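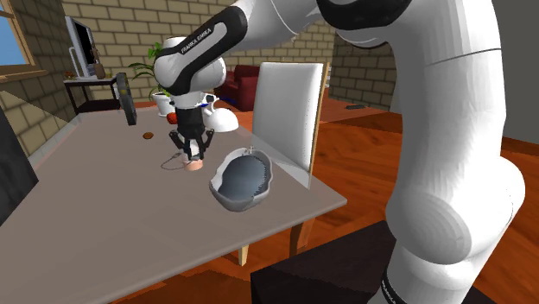
Iolanda Marinhoによれば、地方のテニス大会で観客が減る原因は選手の顔ぶれよりも試合開始時刻の分かりにくさにあるという。本レポートはこの指摘を出発点として、Jallsteadで開かれている下部ツアーの大会を対象に、日程の組み方と来場者数の関係を調べたものである。

ホーム | 授業案内 | 学生レポート | 過去の記録 | お問い合わせ

スポーツ運営論 期末レポート
提出日:2021年7月9日

1. 調査の対象

対象としたのは、Jallsteadの市営コートで毎年1月に行われる室内大会である。シングルスの本戦は32人、予選は16人で行われる。会場にはコートが4面あり、そのうち観客席が常設されているのは第1コートだけで、座席数は370である。残りのコートでは、通路に置かれた長椅子か立ち見で観戦する。

大会の冠スポンサーは飲料会社のArrudaで、入場券の販売は地元の業者Cindemaが請け負っている。今回使った来場者数は、Cindemaが大会後に主催者へ渡した集計表による。入場券を持たない関係者は含まれていない。

比較のため、隣町Sarkhamで同じ時期に開かれる大会の日程表も入手した。ただしSarkhamの大会は入場無料で来場者の記録がなく、比べることができたのは日程の組み方だけである。

2. 来場者数

大会期間中の来場者は延べ1,713人であった。最も多かったのは準決勝の日で、第1コートの席は午後の早い時間に埋まった。決勝の日は準決勝の日より少なかった。決勝は1試合しかなく、ダブルスの決勝が前日に済んでいたことが影響したと考えられる。

予選の2日間は来場者が少なかった。予選の入場料は本戦の半額だが、券売所の掲示にはその記載がなく、本戦と同じ料金だと思っていた人もいた。この点は会場での聞き取りで複数の人から聞いた。

3. 日程の組み方

Jallsteadの大会では、各コートの第1試合だけに開始時刻が示され、第2試合以降は「前の試合の終了後」と書かれる。テニスの大会では一般的な方法だが、目当ての選手がいる観客にとっては何時に来ればよいか判断しにくい。

Sarkhamでは、夕方の1試合に限って「17時より前には始めない」という条件をつけていた。この方式なら、勤め帰りの人も予定を立てやすい。

試合時間についても調べた。本戦1回戦の平均は75分であったが、ばらつきが大きく、3セットにもつれて2時間半を超えた試合もあった。第1コートに接戦が続いた日は、最終試合の開始が21時を過ぎ、その時点で席の大半が空いていた。

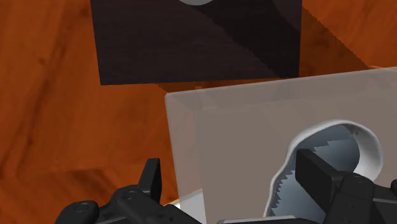

4. 聞き取りの結果

準決勝の日に、会場の出口で観客に話を聞いた。質問は、来場の目的、到着時刻、当日の日程をどこで知ったかの三つである。日程は知人から聞いたという答えが目立ち、公式サイトで確認した人は少なかった。公式サイトの日程表は前日の夜に更新されるが、掲載場所がトップページから離れている。

選手名を挙げて来場の理由を答えた人は、若い世代に多かった。年配の人は「毎年来ているから」と答えることが多く、出場選手をあまり気にしていなかった。

5. 考察

日程の示し方を変えるだけで観客が増えるとまでは言えない。今回は1大会、1年分の数字しか扱っておらず、天候や学校の行事の影響も取り除いていない。それでも、夕方の試合に開始時刻の下限を設けることと、予選の料金を券売所に掲示することは、費用をほとんどかけずに実施できる。

次の調査では、入場時刻の記録をCindemaから提供してもらい、試合ごとの観客数を推定したい。聞き取りも予選の日を含めて行う予定である。

コメント 4件 | シェア 75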